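# Limescale tips I tried so you can keep your money

Tuesday is kettle day at our house. The water in Berndale is hard enough to leave a white ring on a glass by lunchtime, and I've lived with it for 16 years, so every gadget and miracle powder gets pitched to me sooner or later. Most of them go in the drawer. I have a low opinion of anything that claims to soften water, brighten skin and help with your joints on the same box.

Below are the things I do, the things I stopped doing, and a few I never believed in.

## The kettle

Plain white vinegar and water, half and half, enough to cover the scale. Bring it up to warm, switch off, leave it for an hour, pour out, rinse twice. The packet descalers work too. They are mostly citric acid, and you can buy citric acid by the bag in the canning aisle for a good deal less. Two tablespoons in a full kettle does the job without the smell.

I've read that you should put a marble or a seashell in the kettle "to attract the scale." I put a shell in mine from June until Thanksgiving. The shell got scale on it. So did the kettle.

Don't use bleach. It won't touch scale, and if there's any vinegar left in there you've made a gas you don't want in your kitchen.

## Magnets on the pipe

My neighbor has one of these, made by an outfit called Prundar, and swears his shower door stays clearer. He also bought a squeegee the same week. I asked which one he'd give up and he changed the subject.

The clip-on kind has no moving parts and never touches the water. The brochure says the minerals are "restructured." I would like to see a before and after from the same faucet, with the same person wiping it. Until then, a squeegee is cheap and you can return it.

## Showerheads

Fill a sandwich bag with vinegar, slip it over the head, hold it on with a rubber band, and leave it for a couple of hours. People say overnight. Check first if yours has a brass, nickel or painted finish, because a long soak can dull it. I ruined one that way and kept it up there for years out of stubbornness.

If the nozzles are rubber, rub them with your thumb while the water runs. That clears most of it with no vinegar whatsoever.

## Filter pitchers

A carbon pitcher improves the taste if your water smells of chlorine. Ours does in summer, and I use one. What it mostly isn't is a softener, unless the cartridge says it has an ion exchange resin in it, and even then the resin gives out before the carbon does.

Write the date on the cartridge with a marker. The little blinking light on the lid of mine is a timer and knows nothing about how much water went through. I also stopped paying for the "mineral boost" cartridges from Sheehan after I compared the label with my own town water report and found I was buying back what I already had.

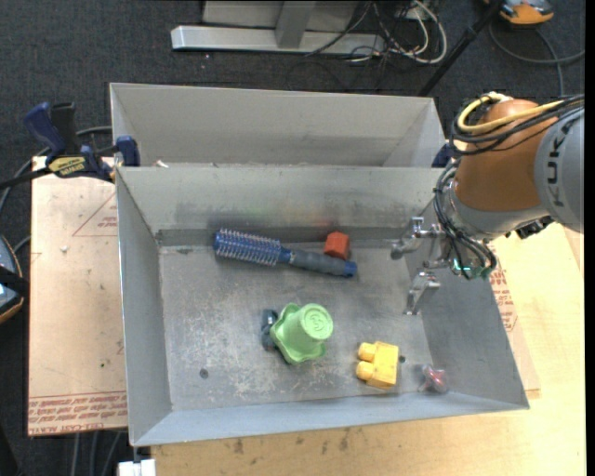
Kinga Nyitrai wrote in to say I'm too hard on softeners, and that a proper salt one changed her laundry completely. Her towels stopped feeling like cardboard, she uses half the soap she used to, and her water heater hasn't popped or rumbled since. She thinks I lump the real machines in with the magnets and that it isn't fair to people who might need one.

She has a point, and I'll give it to her. A salt softener does what it says. It swaps the calcium for sodium, and you can check it yourself with a test strip. My complaint is with the selling. A man came to our door, put drops in a glass of our water, and when it turned cloudy he looked at me as if someone had died. Cloudy means hard. I knew it was hard. He then wanted 600 dollars down before he'd leave the price list.

If you're thinking about one:

- Get the hardness number from your water company before anyone visits. It's free.
- Ask what the salt costs for a year, and how many bags that is. You'll be carrying them.
- Ask who fixes it. If the answer is an 800 number, ask again.
- Keep one cold kitchen tap unsoftened if anyone in the house has been told to watch their salt.
- Don't sign on the day.

## Alkaline and "ionized" anything

A jug came home with us from a home show, brand name Ender, with a stick in it that was supposed to raise the pH. I tested it with pool strips. The water went up a little on the first day and hardly at all by the end of the week. Your stomach is full of acid and will deal with either one the same way.

What it did do was leave more scale in the kettle, which makes sense if the stick is shedding minerals. The jug is fine. We use it for iced tea, without the stick.

## Faucets and the crust around the base

Wrap a rag soaked in vinegar around the base, tuck it in tight, and give it half an hour. Then use an old toothbrush or a wooden skewer. A knife will scratch the chrome, however careful you think you are. Dry the faucet after you wash up at night and you can skip most of this. It's dull advice and I only follow it when company's coming.

Keep vinegar off marble and limestone counters. It eats them. I've seen the lemon-half trick recommended for "any surface," and lemon eats them too.

## Dishwasher

Cloudy glasses can be scale or they can be etching. Wipe one with vinegar. If it clears, it's scale, and rinse aid will help. If it stays cloudy, the glass itself is worn and no tablet on earth will bring it back, whatever the picture on the tub shows.

Before you buy a dishwasher cleaner, take the filter out from the bottom and wash it in the sink. I had gone through three bottles of cleaner before I learned mine had a filter.

## Still testing

Wagner Xavier suggested running a cup of citric acid through the coffee maker instead of vinegar, on the grounds that the next pot won't taste like salad. A cup sounds like far too much to me, so I'm starting with one tablespoon. I'll add the result when I've drunk enough coffee to have an opinion.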